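Windby cell FAQ — bench rules, updated 29 March 2018

**Do cones stay out when the arm is off?**
Yes. Always. Tell Shu-fen Mak before shifting one.

**Who clears the bench?**
Whoever ran last. Lids beside boxes is fine, loose cables aren't.

**Wiping the steel?**
Arm parked, power off, wait 30 seconds. Dont skip the wait.

**How close can I stand?**
Two metres when it's live — no exeptions for a quick look. 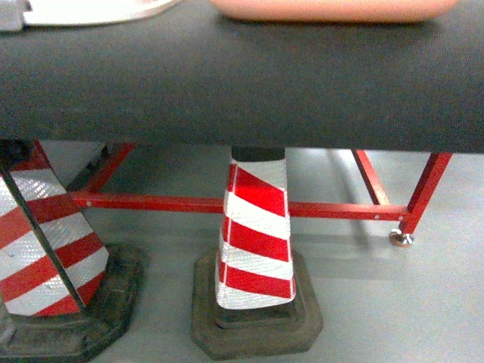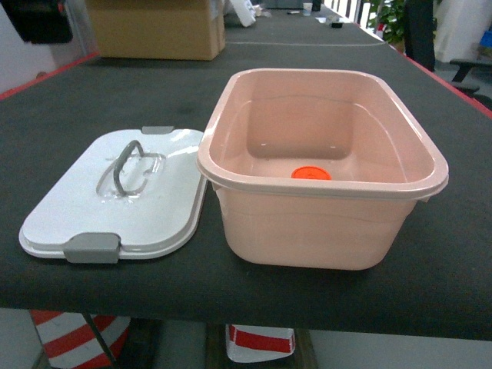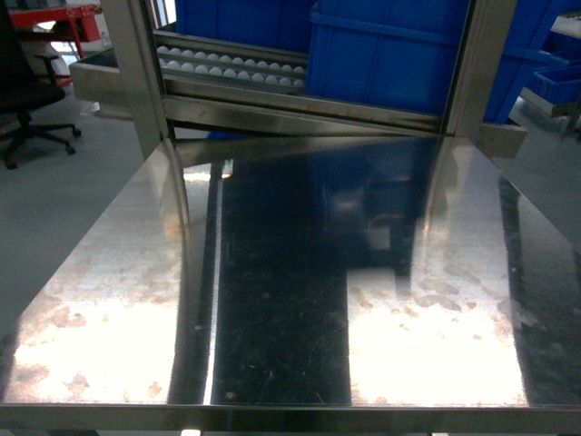
Mei-kuen Hung: Does the 30 seconds start at the switch or when the light goes out? Our shift does it both ways.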